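关于我们

科基克斯工坊(Korkix)是一间共享工坊,设在霍尔特德姆(Holtedham)一栋旧印刷厂房的二层。工坊面向在家里或业余时间动手做机器人和自动化装置的人,提供场地、工具、工作台和一套可以共用的双臂平台。我们不做代工,也不卖整机。

工坊的由来

最早的时候,这里只有九个人合租一间房,各做各的东西:有人改装三维打印机,有人做窗帘电机的控制板,还有人想让一条二手机械臂学会把抽屉关上。房租平摊,工具各自带来,用完写在墙上的纸上。后来人多了,墙上的纸不够用,我们才注册成会员制机构,定了章程,租下整层。

现在工坊使用面积288平方米,登记会员193人。会员里有学生、退休工程师、中学教师、修理工,也有白天写软件、晚上来焊线的人。多数人第一次来的时候没有碰过机械臂。

场地和设备

整层分成四块:机加工间、电子间、装配区和桌面操作区。

机加工间有一台小型铣床、一台台钻和一台带锯,需要先通过安全考核才能单独使用。电子间有焊台、示波器、可调电源和常用元器件柜,元器件按成本价登记,月底结算。装配区摆的是长桌,会员可以租用带锁的储物格,没做完的东西请放进格子里,不要留在桌上过夜。

桌面操作区是这两年用得最多的地方,双臂平台Gautam就在这里。它由会员自己设计和组装,夹爪的安装座、走线和控制程序都改过很多版。项目的想法很简单:在普通人家里能摆下的桌子上,让两条机械臂去拿普通人家里会有的东西。为此我们很少用标准积木块做测试,物品大多是会员从家里带来的,大小、软硬、反光程度都不一样。

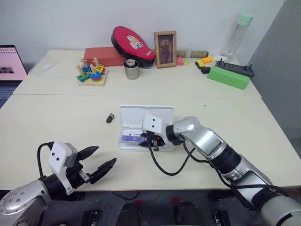
Gautam双臂平台在桌面操作区,右侧夹爪伸入打开的白色塑料盒,左侧夹爪张开。

从盒子里取东西是我们练得比较久的一项。盒壁会挡住夹爪,盒盖立着的时候又限制了手臂进入的角度,夹爪下降得太低会顶到盒底,太高又夹不住。透明的东西也麻烦,水瓶和塑料管在相机里边缘不清楚,程序经常判断错位置。目前的做法是先由人遥控示范,把动作记录下来,再挑出能用的部分交给程序学习。示范做得快不快不要紧,动作要连贯,中间不要反复试探。

线缆是另一个老问题。夹爪的线要留够余量,手臂转到头的时候才不会扯住,留得太长又会拖在桌面上,碰到别的物品。我们试过线夹、弹簧管和尼龙扣带,各有各的毛病,现在还没有统一的方案。有好办法的会员可以直接在项目记录本里写。

如何运作

工坊的日常开支来自会费和课程收入。会费按月交,学生减半。每年十一月开一次会员大会,公布账目,讨论下一年添置什么设备。去年表决通过的是给电子间换排风,今年准备讨论是否再买一组关节模组。

控制程序Dedico由会员共同维护,负责两条手臂的运动控制、示范录制和回放。代码和接线图在工坊内部全部公开,会员可以带回家用在自己的机器上。改动提交之前要有另一名会员看过,并且在实机上以低速跑一遍。文档写得不算整齐,较早的部分和现在的接线已经对不上,我们正在一段一段地补。

课程

固定开设的课程有两门。

入门课讲电机、驱动器、限位和急停,学员自己装一个单关节的小装置,装好以后带走。不需要编程基础,会用螺丝刀就行。

桌面操作课在双臂平台上进行,内容包括上电检查、遥控示范、录制数据和简单的故障排查。每次最多收六人,两人一组轮流操作,一人控制手臂,一人守着急停按钮。参加这门课之前要先上过入门课,或者能说明自己有类似的经验。

课程安排贴在入口处的布告板上,网站上也会更新,以布告板为准。

在家里做的会员

有不少会员的主要工作是在家里完成的,只在需要铣零件或者测试的时候过来。工坊为他们留了专门的时段,每晚七点到十点,装配区靠窗的两张长桌不接受预约,先到先用。自己带来的机器第一次通电前,请找当值的会员一起检查接线和保险丝。电池要放在防火箱里,充电时人不能离开。

家里做的东西不必完整。有人只带一块板子来,有人带来的是拆了一半的旧打印机。常见的情况是机械部分做好了,程序卡住,或者反过来。周围一般能找到做过类似东西的人。

几条规矩

手臂通电时,人的头和手不要进入工作范围。
急停按钮前面不放任何东西。
桌面上的测试物品用完留在操作区,不要拿到别处。会员带来的私人物品请贴上标签。
液体容器可以用来做测试,瓶盖必须拧紧。
饮食在走廊里,工作间内不行。
最后离开的人关总闸,并在登记本上签字。

参观和加入

工坊每月有一次开放参观,不需要预约,到二层入口登记即可。想加入的人可以先以访客身份来两次,熟悉场地,再决定是否办理会员。未满十六岁需要有成年人陪同。

捐赠工具和零件请先写信说明型号和状况,我们的存放空间有限,大件设备目前不收。旧的步进电机、同步带和铝型材一直需要。

学校和社团希望借用双臂平台做演示,可以通过网站的联系表提出,请写明人数、用途和希望的时段。演示在工坊内进行,平台不外借。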